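Nudcombe Replacement Finger Pads, pack of 12

I've run these dark felt-like pads on my hand-held grippers since September, and I love how easy they are to look after (lint and all!).
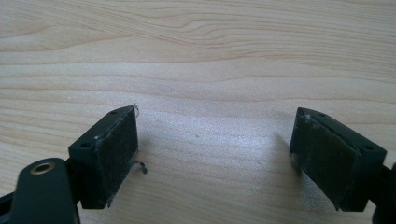 Pads on both fingers, with some fuzz to pick off

I go over mine every 20 sessions: tweezers for the stray fibers, then a soft brush along the edges. Peel and replace once they go bald.
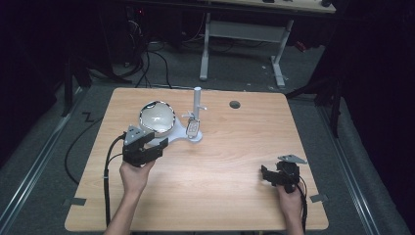
A pair of grippers at the magnifier table

Check the cables while you're at it! Ships from Ostitz in 6 days, and the Mosora pads fit too.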